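Viviment Standing Desk Review: Nine Months With a White One

December 5, 2022

Viviment says its white desktop is "made for real life." I have had real life on top of one for 9 months, and I have some notes.

I'll start with the price, because the company would prefer that you didn't. The top and the lifting base together came to $408. Shipping wasn't in that figure until the last page of checkout. The grommet covers cost extra, and so does the cable tray, and a desk with a motor in it and no cable tray is a desk with a cord swinging against your shins. I bought the tray. It holds on with four little screws that were too short for the holes, and I ended up using longer ones from a jar in the garage.

Assembly took me an afternoon. The instructions are drawings only, and step six shows the crossbar the wrong way around. If you follow it, you find out at step eleven.

Does it go up and down? Yes. It goes up slowly and with a hum that you stop hearing after a week or so. The memory buttons work. The height display is off by half an inch from my tape measure, and it has been off by the same half inch since the first day, so I've quit caring. At full height there is wobble side to side when I type. The product page says "rock solid at any height." Mine is solid sitting and acceptable standing, and I'm not a heavy typist.

The load rating is 200 pounds. I can't test that and I doubt many buyers can either. I have two monitors, a printer and a lamp on mine and the motor doesn't complain.

Now the finish, which is why most people pick this desk over the cheaper Harnon. White looks great in a listing. At home it shows coffee rings, pencil, the blue from a pair of new jeans where my leg rubs the front edge, and every crumb. Plain soap takes off most of it. The jeans mark needed baking soda and is still faintly there if the light is low. Viviment's "stain-shield" coating may exist, but I couldn't tell you where.
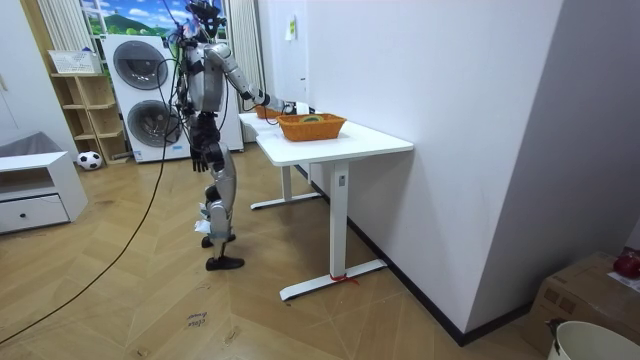 A white desk against a white wall, with a small woven basket at the far end.

A basket is the cheapest upgrade you can make to any desk this size, by the way. I gave up on the clip-on organizer Viviment sells after it left two dents in the underside, and everything that used to live in it now gets dumped in a basket from the thrift store.

I also tried the Zadix for a month at my sister-in-law's place. It's quieter and it wobbles less, but the top is narrower and the control pad faces down, where you can't read it. I wouldn't pay more for it.

As for the reviews on Viviment's own site, there were 3,388 of them when I ordered, and I had to scroll a very long way to find anyone below four stars. A lot of them were written within days of delivery. Any desk is fine for a few days. I'd like to hear from those people in January of their second year, when the edge banding has had a winter of dry heat. Mine has started to lift at the back left corner. I emailed support and got a form asking for the same serial number I had put in the email.

Would I buy it again? On sale, maybe, and in the gray.

3 comments

Ekaette Okafor: Same corner lifted on mine! Wood glue and a clamp overnight fixed it. Support never wrote back.

Lanying Xiao: I think you're a little hard on the wobble. Did you tighten the feet after the first month? Made a big difference for me.

Ekaette Okafor: Lanying, I tightened mine twice. Still wobbles with the monitor arm on.

Related reviews
Harnon Basic Desk: Cheap for a Reason
Gautam Mesh Chair After One Year
Are Anti-Fatigue Mats Worth the Money?
Three Monitor Arms, One Keeper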